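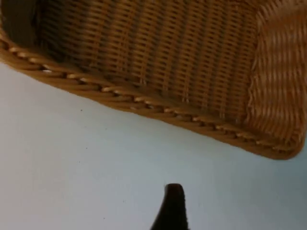
Cuaderno del taller, sábado por la tarde

Banco de los dos brazos. Tarea: volcado de la cesta de mimbre con el cubo rojo. El brazo izquierdo coge el borde, levanta e inclina; el derecho espera cerca y, en teoría, recoge el cubo de la mesa y lo devuelve a la cesta cuando el otro la deja. Digo en teoría y lo dejo escrito así hasta que lo vea salir varias veces seguidas sin que nadie toque nada.

Empiezo por lo que me tiene mosqueado. En el foro de Zetanent siguen diciendo que con 40 demostraciones basta para una tarea de dos manos «con objeto deformable leve». No sé qué entienden por leve. El mimbre cede donde le da la gana: en la esquina apenas, a mitad del lado largo bastante más, y el borde trenzado tiene el paso tan marcado que la punta del dedo unas veces se asienta en un surco y otras se queda subida en una hebra. Desde fuera parece la misma pinza. En la corriente del motor se ven dos agarres distintos, y mezclarlos en el mismo saco me parece pedirle demasiado a la red.

Cámara de muñeca. Sigue siendo la parte floja del montaje. En la aproximación la cesta llena casi toda la mitad de arriba, el trenzado del borde se distingue bien y la pared de dentro sale borrosa, justo la zona que necesito para saber cuánto dedo ha entrado. He probado a tocar el enfoque y lo que gano dentro lo pierdo en el borde. La bajada de exposición la descarto, el fondo de la cesta se va a negro en el rincón y ya no hay manera de sacar nada. Queda probar con más luz lateral. No le tengo mucha fe, pero es barato.

Las motas de la mesa. Apunté la semana pasada que había que limpiarla antes de grabar y sigue con motas. Son muy pequeñas y seguramente dan igual. Lo que no me gusta es que queden en el mismo sitio toda la sesión: si la política acaba orientándose por una mota, el día que alguien pase un trapo nos pasaremos la tarde buscando un fallo en los encoders. Trapo antes y trapo a mitad, y anotarlo.

Calibración entre brazos. Hecha a primera hora con la plantilla de Teshome. El derecho repite bien; el izquierdo vuelve siempre un pelo alto después de cargar peso, y una cesta vacía no pesa nada, así que no me vale la excusa de la flexión. Sospecho del tornillo de la placa de los dedos. Apretado con fijador hace dos sesiones y hoy otra vez con juego al mover el dedo a mano. Si vuelve a aparecer flojo cambio la placa impresa por una de aluminio y se acabó el debate sobre si el relleno al 100 era suficiente. Yo ya dije que no.

Sobre la secuencia de volcado, dudas de fondo. El izquierdo pinza el borde y tira hacia arriba, la cesta gira sobre el punto de agarre y acaba ladeada, con la esquina lejana arriba. Ese giro no está mandado por nadie, sale del peso y de cómo haya quedado la pinza. Quien teleopera lo corrige a ojo sin darse cuenta. Luego entrenamos con eso y esperamos que la red aprenda una corrección que depende de mirar la cesta desde donde estaba sentado el operador, un punto de vista que ninguna cámara tiene.
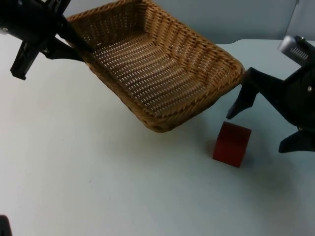
La distancia entre el dedo de arriba del derecho y la esquina levantada me parece una temeridad. Con la cesta inclinada quedan casi tocándose, y no hay nada en el controlador que impida el roce, solo la costumbre de quien lleva los mandos. Un golpe ahí descoloca el agarre del otro lado y, lo que es peor para los datos, deja un episodio que parece bueno hasta que se mira despacio. Propongo punto de espera más retirado para el derecho, dedos abiertos, y que no entre a por el cubo hasta que el izquierdo haya bajado. Se pierde tiempo de ciclo. Me da lo mismo, esto es un banco en un taller compartido y nadie nos cronometra.

Más cosas de la misma zona: cuando el derecho se queda encima, su sombra cae sobre la parte del cubo. Es una sombra difusa, para una persona no es nada. Para el detector de color no lo sé, y me fastidia que en la guía de Nummont lo despachen con un «robusto a cambios de iluminación» sin una sola tabla detrás. La cara de arriba del cubo tira a naranja y los lados son de un rojo bastante más oscuro; si el umbral se ajusta con una, se pierden los otros. Antes de creerme nada quiero el histograma de las dos situaciones, con brazo encima y sin brazo.

También me pregunto si el cubo aporta algo. Para estudiar el volcado habría puesto algo que rodase, o varias piezas. Un solo cubo apoyado en una cara es un caso muy cómodo y nos va a dar unas cifras muy bonitas. En Flurerdale enseñaron en junio un vídeo con una tarea parecida y todo el mundo aplaudió; al preguntar por los objetos resultó que eran siempre el mismo y siempre desde la misma esquina. No quiero que hagamos lo mismo y encima nos lo creamos.

Pendiente:

– Mover el punto de espera del brazo derecho y volver a grabar desde cero. Lo anterior, a una carpeta aparte, sin mezclar.
– Marcar cada episodio según el agarre: surco o hebra. A mano, qué remedio.
– Luz lateral en la muñeca, prueba corta.
– Revisar el tornillo de la placa izquierda antes y después. Apuntarlo aunque esté bien.
– Probar la cesta girada. Si solo funciona con el lado largo en la orientación de siempre, prefiero saberlo ya.
– Preguntar si queda otra cesta del mismo mimbre. En el borde de esta me preocupa el desgaste por la zona de pinza, y no tenemos medida de partida para comparar.

Lo de entrenar esta noche lo dejo. Hay quien quiere lanzarlo igual «para ver qué sale», y lo que va a salir es una curva de pérdida que baja, como todas. Los registros de corriente están en la carpeta del banco, con los del izquierdo sin filtrar por si alguien quiere mirar el escalón del agarre antes de la próxima sesión.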